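Septembre, le soir

Levé à six heures, avant le réveil. Il pleuvait encore sur Ivville et la gouttière du côté cour débordait comme hier. J'ai mis le seau dessous. Il faudra bien que j'appelle quelqu'un avant l'hiver, mais le dernier couvreur n'a jamais rappelé et je n'ai pas envie de recommencer toute l'histoire avec un autre.

Passé la matinée sur les papiers de la succession. J'en suis au troisième carton, celui des années où ma tante tenait encore le magasin de la rue Brodstead. Elle gardait tout : les factures d'électricité, les bons de livraison, les cartes de vœux des fournisseurs. J'ai trouvé une liasse de lettres de Tahira Bhutto, qui lui écrivait deux fois par an et parlait surtout de ses genoux et du prix des loyers. Je ne savais pas qu'elles étaient restées en contact aussi longtemps. J'ai mis les lettres de côté. Si elle vit encore, je voudrais les lui rendre, ou au moins lui annoncer le décès, ce que personne n'a dû faire.

Le notaire réclame toujours le relevé du compte fermé. J'ai téléphoné à la banque, attendu, été coupé, rappelé. La deuxième fois, une dame très polie m'a expliqué que la demande devait se faire par courrier, avec une copie de l'acte. J'ai déjà envoyé cette copie en juillet. Elle m'a dit qu'elle n'en voyait pas trace. J'ai refait la lettre, je la posterai demain en recommandé.

Il reste 1 371 euros sur ce compte d'après le dernier papier que j'ai. Tout ce courrier pour une somme que nous allons partager en trois, et dont une partie ira dans les frais. Faisal trouve que je devrais laisser tomber. Il a peut-être raison, mais le notaire ne clôturera pas le dossier sans, alors la question ne se pose pas vraiment.

Déjeuné d'un reste de soupe et de pain. Puis une éclaircie, et je suis sorti marcher jusqu'à l'écluse. Le chemin est mauvais après le petit pont, j'ai dû passer par le talus. Deux pêcheurs sous le même parapluie. L'eau est haute et brune. J'ai pensé à la fois où nous étions venus avec ma tante, elle avait perdu une chaussure dans la vase et elle était rentrée en bus avec un sac plastique au pied, sans s'en soucier le moins du monde. Je devais avoir 11 ans. J'avais eu honte tout le trajet. Aujourd'hui je donnerais beaucoup pour refaire ce trajet. 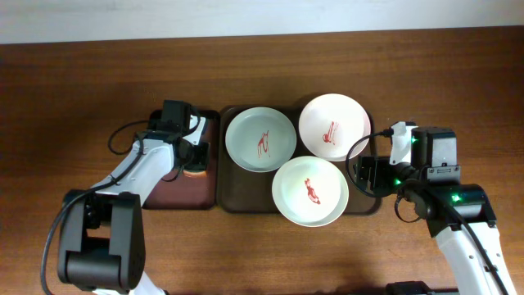 Au retour, croisé Tamsin Pirihi devant la pharmacie. Elle a vendu son appartement et part s'installer chez sa sœur au printemps. Elle m'a demandé ce que nous allions faire de la maison. J'ai répondu que rien n'était décidé, ce qui est vrai. Faisal veut vendre tout de suite, Daranee préférerait louer un an ou deux et voir ensuite. Moi je change d'avis selon les jours. Quand il pleut et que je vide le seau, je suis pour la vente. Quand j'ouvre les volets du haut le matin et que je vois les toits jusqu'à la voie ferrée, je ne sais plus.

Daranee a appelé vers dix-sept heures. Elle ne viendra pas ce week-end, la petite a de la fièvre. Nous avons parlé de l'armoire du palier, que personne ne peut prendre et que personne ne veut jeter. Elle a mesuré son couloir : 174 centimètres jusqu'au compteur, l'armoire ne passe pas. Elle m'a demandé si on ne pouvait pas la démonter. J'ai regardé avec la lampe, les côtés sont collés, je ne m'y risquerais pas. Kamran Jalali, qui avait repris l'atelier du coin, saurait le faire, mais il a pris sa retraite. Je lui passerai un coup de fil quand même, il pourra au moins me donner un avis.

Nous nous sommes un peu disputés à propos des photos. Elle voudrait tout numériser avant de partager, moi je voudrais d'abord trier, parce qu'il y a des dizaines de vues de montagne sans personne dessus et que ça n'intéressera aucun de nous. Elle dit qu'on ne peut pas savoir ce qui intéressera les enfants plus tard. Nous avons laissé la question ouverte. Je n'ai pas été très aimable en raccrochant, je lui écrirai un mot demain.

Dîné tard, des œufs. La chaudière a fait son bruit pendant une heure et s'est calmée toute seule. J'ai refermé le troisième carton et écrit « vu » dessus au feutre. Le quatrième est plus lourd, je crois que ce sont les livres de comptes.

Mal au dos depuis l'après-midi, sans doute le talus. Lu quelques pages du roman commencé dans le train, sans retenir grand-chose. La pluie a repris.

Demain : poste, boulangerie, appeler Kamran, vider le seau avant de sortir.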